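本网站使用 Cookie 保存您的列表阅读设置。继续浏览即表示您同意。[接受] [了解更多]

Stuvholm 主题用户邮件列表
发表于 2022年7月12日　作者：Stuvholm 主题维护组

主题：Re: 升级到 4 以后子主题模板失效，缩略图大小也变了

你好，

你信里提到的几个现象我在测试站上都重现了，原因各不相同，下面按引文分段回复。信比较长，只关心模板的话看前两段就够了。

> 大家好。我们的站点一直用 Stuvholm，外加 Bielecka 做图库，
> 页面构建用的是 Bimine。五月份升级到 4 之后，子主题里改过的
> 归档页模板不再生效，前台显示的是父主题的默认样式。文件还在
> 原来的位置，没有人动过。换回旧版本就正常。

这是 4 里改了模板查找路径造成的。旧版本会在子主题的根目录里找 archive 开头的文件，找不到再去父主题。从 4 开始，Stuvholm 把所有可覆盖的模板集中到 templates 目录，查找顺序变成：子主题的 templates 目录，父主题的 templates 目录，最后才是子主题根目录。父主题自己带了一份归档页模板，所以查到第二步就停了，你放在根目录里的文件轮不到。

处理办法是在子主题下建一个 templates 目录，把改过的文件移进去，文件名保持不变。如果原来的文件放在子目录里，子目录的结构也照搬，比如原来在 parts 下面的，移动之后应该在 templates/parts 下面。移完之后到后台的“主题选项 - 工具”里点一次“重建模板索引”。这一步不能省，4 会把查找结果存进数据库，不重建的话前台继续用旧的记录，看上去就像移动文件没有效果。

有一个例外。functions.php 和 style.css 仍然放在子主题根目录，不要一起移走。列表上已经有用户把整个子主题的内容都拖进了 templates，结果后台直接报告主题损坏。遇到这种情况，用 FTP 把这两个文件移回来就能恢复，设置不会丢。

还要检查一下模板内部的引用。如果你在自己的归档页模板里用相对路径包含了别的文件，移动后路径会错一层。建议改用主题自带的 stuvholm_part() 函数，参数只写部件名，不写路径和扩展名，它会按上面的顺序去找。旧函数 stuvholm_include() 在 4 里还能用，调试模式打开时会在日志里写一条弃用提示，以后的大版本会删除。

> 我在日志里没有看到错误，只有很多条关于模板版本的提示，
> 内容都一样，不知道是不是和这个有关。

有关，不过它本身不是故障。每个可覆盖模板的开头都有一行注释，写着该模板的版本。4 会拿子主题里的版本和父主题里的对比，不一致就写一条提示。它只是告诉你父主题的这个模板改过，你的副本可能缺了东西。请用对比工具把两份文件打开，看看差别在哪里，把需要的部分合并过来，然后更新注释里的版本号，提示就会消失。

归档页模板在 4 里的改动有两处。一处是外层容器的类名从 sv-list 改成了 sv-archive，如果你的样式表里写了旧类名，要跟着改。另一处是分页导航移到了单独的部件里，旧模板里直接输出分页的那段代码可以删掉，否则页面底部会出现两套页码。

> 第二个问题是每页文章数。我们在主题选项里填的是 100，
> 升级后每页只显示 50 篇，改回 100 保存以后又变成 50。

4 给这个选项加了上限，最大就是 50。超过的值在保存时会被改成 50，界面上没有任何说明，这一点我们做得不好，下一个小版本会在输入框下面加上文字。加上限的原因在更新日志里写过：归档页的每篇文章现在会多做一次查询，用来取特色图片的焦点位置，共享主机上一页列得太多时容易超时。

如果服务器够用，确实需要 100，可以在子主题的 functions.php 里用过滤器解除上限。过滤器名是 stuvholm_archive_max，回调函数返回你需要的整数就行。加好以后回到主题选项重新填 100 并保存，这次数值会保留。只加过滤器不重新保存是不够的，数据库里存的还是 50。

请注意，这个过滤器必须在主题初始化之前注册。直接写在 functions.php 里没有问题，写在 after_setup_theme 的回调里就太晚了。

> 第三，图库页面的缩略图变了，以前是按原比例缩小，现在变成
> 裁切过的方图，边上的内容看不到了。图库是用 Bielecka 做的。
> 我试过在媒体设置里取消裁切，没有作用。

媒体设置只管系统自带的那几种尺寸，图库用的是主题注册的 sv-gallery 尺寸，所以你改那里不会有变化。在 4 里，sv-gallery 的默认值从不裁切改成了裁切。开关在“主题选项 - 图片 - 图库缩略图”，把“裁切为方形”取消，保存。

这个开关只影响之后上传的图片，已有的图片需要重新生成缩略图。我们不随主题提供重新生成的工具，命令行或者常见的插件都可以做。媒体库里的图片比较多时建议用命令行，并且分批处理。测试站的媒体库有 1,000 张图片，通过后台页面一次做完会中途断开，分成每批 50 张以后没有再出现。中断本身不会损坏原图，只是有一部分图片的尺寸记录没有更新，重新跑一遍即可。

生成之前请先看一下磁盘空间。旧的缩略图文件默认不会删除，会和新的并存。确认页面都正常以后再清理旧文件，顺序不要反过来，正文里可能有写死地址的旧缩略图，删掉以后就是空白。

Bielecka 那边也有一个同名的选项，在它自己的设置页里，叫“缩略图比例”。它有三个取值：跟随主题、原比例、固定比例。请选“跟随主题”。选“固定比例”的时候，它会用样式再裁一次，哪怕文件本身没有裁切，页面上看起来还是方的。我在测试站上就被这一点耽误了一阵，文件明明已经对了，页面没变，最后才发现是插件输出的样式。

图库的图片说明在 4 里也有一点变化。以前说明文字取自图片的标题字段，标题为空时显示文件名，很多站点因此在图片下面挂着一串相机编号。现在只取“说明文字”字段，为空就不显示。如果你们一直把说明写在标题字段里，升级后会发现图片下面的文字都没有了。可以在子主题里用过滤器 stuvholm_gallery_caption 恢复旧的取法，或者花点时间把内容挪到正确的字段。我建议后一种，替代文本也顺便补上，它和说明文字是两个字段，互不代替。

> 第四，Bimine 编辑器里看到的页面和前台不一样，栏宽明显窄了。
> 编辑器里显示正常，前台两边多出空白。

这个和容器宽度变量有关。4 改用样式变量控制内容宽度，变量名是 --sv-content，默认值写在父主题的样式表里。Bimine 在编辑器里加载的是自己的一份样式，没有读取这个变量，继续用它保存的旧宽度，所以两边对不上。以前台为准，前台是新的默认宽度。

想恢复原来的宽度，在子主题的 style.css 里给 :root 重新定义 --sv-content 就可以，值写成你原来用的像素数。编辑器那边要在 Bimine 的“全局设置 - 布局”里填同样的数，两处各填一次。我们已经向 Bimine 提交了报告，希望他们以后直接读取变量，目前还没有时间表。

另外，如果页面里使用了“通栏”区块，请检查一下有没有横向滚动条。通栏区块的负边距是按内容宽度算出来的，用旧类名写的自定义样式会和它叠加。测试站上删掉旧的 sv-wide 规则以后，滚动条就没有了。

> 最后想问一下缓存。我们的主机是 Vemex，后台自带一个缓存面板。
> 每次改完设置要等很久才能看到效果，有时候登录状态下是新的，
> 退出以后是旧的。

登录用户默认不走页面缓存，所以登录时看到新的、退出后看到旧的，说明设置已经生效，旧页面来自缓存。Stuvholm 在保存主题选项时会通知常见的缓存插件清空，主机层面的缓存它通知不到。改完设置后请到主机面板里手动清一次，顺序是先清插件缓存，再清主机缓存，最后刷新浏览器。反过来做的话，主机可能会把插件里的旧页面再存一遍。

样式表还有一个单独的问题。4 会把主题选项里的颜色和字体写进一个生成的样式文件，放在 uploads 目录下面，文件名固定，后面带一个版本参数。有的主机设置会忽略地址里的参数，浏览器就一直用旧文件。在“主题选项 - 工具”里勾选“在文件名中使用哈希”，保存后文件名本身会变化，就不受参数影响了。这个选项默认关闭，打开以后旧文件会自动清理，只保留最近 4 个。

如果 uploads 目录不可写，主题会退回到在页面头部直接输出样式，页面功能不受影响，源代码会长一些。工具页顶部有一行状态文字，能看到当前用的是哪一种方式。

关于升级的顺序，你信里没有问，我顺便写一下，别的站点可能用得上：

1. 在测试站上做，不要直接在正式站上点更新。文件和数据库都要备份，主题选项存在数据库里，只备份文件不够。
2. 先升级 Bielecka 和 Bimine，再升级主题。
3. 把子主题的模板移到 templates 目录，重建模板索引。
4. 对照日志里的版本提示合并模板。
5. 检查主题选项，重点看归档、图片、布局这几页，保存一次。没有改动也要保存，新增的选项在第一次保存时才写入默认值。
6. 重新生成缩略图。
7. 清缓存，退出登录，用手机和电脑各看一遍。

需要退回旧版本的话，请把数据库备份一起还原。4 会改写一部分选项的格式，旧版本读不懂，只还原文件会导致菜单位置和侧栏丢失。你说换回旧版本就正常，应该是升级后还没有保存过主题选项，保存之后再退就不会这么顺利了。

翻译文件也提醒一句。语言文件的文本域从 stuvholm 改成了 stuvholm-theme，放在系统语言目录里的自定义翻译要按新名字改文件名，否则界面会变回英文。子主题里自己加的文字如果用了旧文本域，也要一并替换。mo 文件不用重新编译，改名即可，前提是原文没有变化。4 里改过原文的条目不多，主要在搜索结果页和评论表单，缺的那几条会显示英文，补上翻译后再编译一次。

搜索结果页还有一个已知问题没有修好：关键词里带引号时，结果数会显示为零，但列表本身是正常的。原因已经找到，修正会放进下一个小版本，在那之前可以先在子主题里隐藏结果数这一行，类名是 sv-result-count。

照上面做完以后如果归档页还是不对，请把下面这些内容发到列表里，直接贴在正文中，不要发压缩包，列表服务器会把压缩包删掉：

- 子主题的目录结构，只要文件名
- 工具页上“系统信息”的全部文字
- 打开调试模式后访问一次归档页产生的日志
- 正在启用的插件名称和版本

系统信息里会带上站点地址，不想公开的话可以自己删掉，其他行请保留。数据库前缀和密钥不会出现在里面。

回信时请保留主题行，不要另开新的讨论，归档系统按主题行串联邮件。另外请把引文里用不到的部分删掉，摘要版订户收到的是全部邮件拼在一起的文本，整封引用会很长。

Stuvholm 主题维护组

--
退订或修改投递方式：请使用每封邮件底部的个人设置链接
联系列表管理员 | 列表规则 | © 2022 Stuvholm | 返回顶部 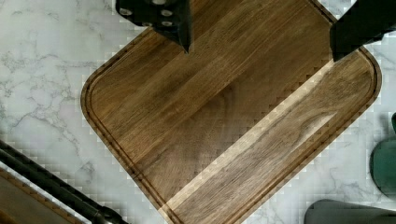

胡桃木砧板与白色大理石台面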